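About Skindo

Skindo supplies, installs and services water softeners and drinking water filters for homes and small premises in Clelholm and the villages served by the same borehole supply. We work on cold mains water only. We do not fit boilers, and we do not take on private wells.

The company was set up by Da-eun Yeom, who had previously run the test bench at a valve maker, and Nicanor Garrido, a plumber. The first workshop was a single unit behind the goods yard. We now have two units on the same site: one for assembly and testing, one for salt, resin and spares. There are 22 staff, of whom most are fitters.

What hard water does

Water in the Clelholm area picks up calcium and magnesium as it passes through chalk. When the water is heated, part of the dissolved calcium comes out as scale. Scale settles first on the hottest surface, so elements and heat exchangers suffer before pipes do. A layer too thin to notice by eye will still slow the passage of heat, and a thicker one can cause an element to fail early.

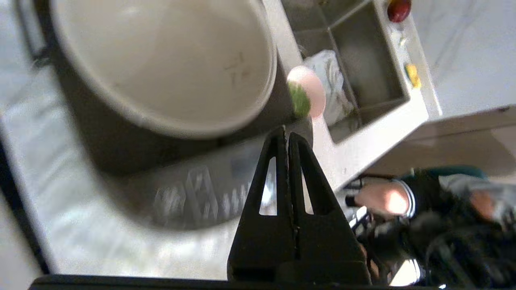 Hardness also affects soap. Calcium combines with soap to form a curd that does not rinse away easily, and more soap is needed before any lather forms. Synthetic detergents are less affected, although makers of washing powder still give a higher dose for hard areas. Households that move to softened water should go back to the soft water dose printed on the packet.

Our products

The Yeon is a twin-cylinder softener. Each cylinder holds a bed of ion exchange resin, and one is in use while the other is being rinsed with brine. The changeover is driven by a water meter and needs no mains electricity. Because rinsing depends on the volume drawn, a house left empty for a fortnight uses no salt in that time. The cabinet fits in a standard base unit, provided the waste pipe does not cross the rear left corner.

The Galadier is a carbon block filter for a separate drinking tap. It reduces chlorine taste and fine sediment. It does not soften, and it is not intended to make unsafe water safe to drink. The cartridge is changed every 52 weeks, or sooner if the flow drops. Cartridges carry a batch code, which should be copied on to the card inside the cupboard door when a new one is fitted.
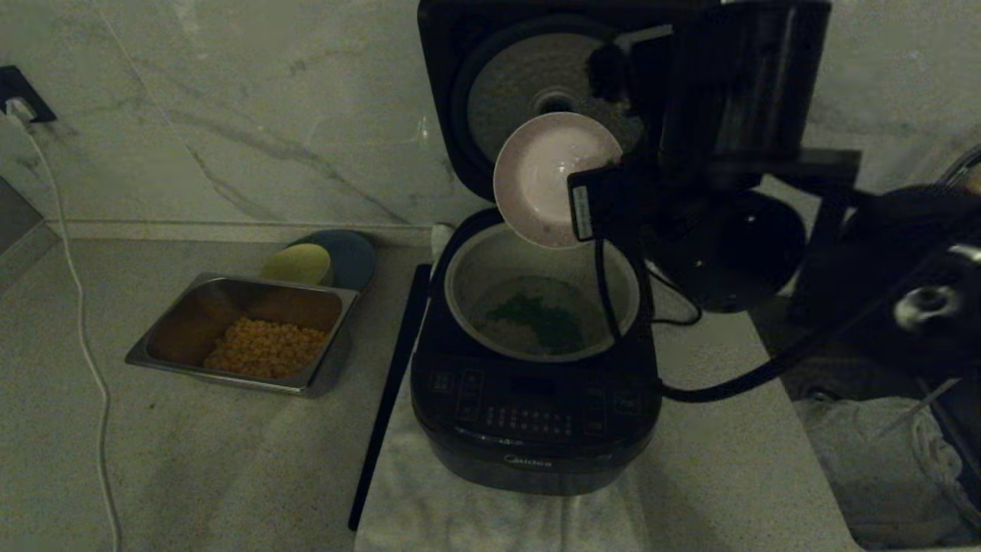 Both products are assembled on site. Heads and manifolds are bought in, and every valve is pressure tested before it goes into a cabinet. The test is held for 5 minutes at twice the rated working pressure. A valve that loses pressure is stripped, fitted with new seals and tested again. If it fails a second time it is scrapped. Test records are kept by serial number, and a customer may ask for a copy at any point in the life of the unit.

How we survey

A survey takes nearly an hour. The surveyor measures hardness at the kitchen tap, static pressure, and flow with one and then two outlets open. The route of the rising main is traced as far as it can be followed without lifting floors. We then send a drawing and a fixed price. If the pressure is too low for a softener to work properly, the report will say so and no quotation is given.

An unsoftened supply is left at one kitchen tap in every installation. Softened water contains a little more sodium than the supply it came from, and it should not be used to make up infant feed or by people on a low sodium diet without medical advice.

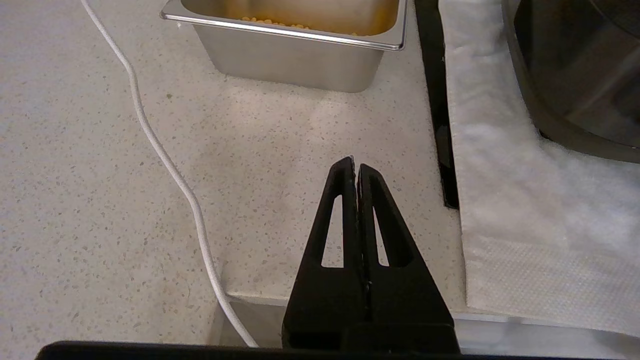
Our surveyors also record marks around sinks and taps, as these help to separate scale from other faults. White deposits that dissolve in weak acid are normally calcium, whereas a blue-green stain points to copper. The colour of the worktop matters a good deal here. On a pale speckled countertop, such as the one in the picture, dried calcium spots are easily missed, and the surveyor will check by touch and with a lamp held low to the surface. Acid is never applied to the worktop itself. A deposit is scraped off with a plastic blade and tested in a dish.

Servicing and spares

Yeon softeners should be serviced every 2 years. The visit covers the injector, seals, brine valve and drain line, and a fresh hardness reading is taken on both sides of the unit. Resin is replaced only when the reading shows that it is needed. Spares for discontinued models are held for as long as the moulds last, and we will say plainly when a part has run out.

Nicanor Garrido remains in charge of installation and trains all new fitters. Da-eun Yeom runs design and testing. Apprentices are taken on each September and spend their first months in the test room before going out to customers' homes.

The trade counter opens at 7.30 am for salt and cartridges. Block salt can be collected or delivered – please have the serial number of the softener ready when ordering, as the older cabinets take a smaller block.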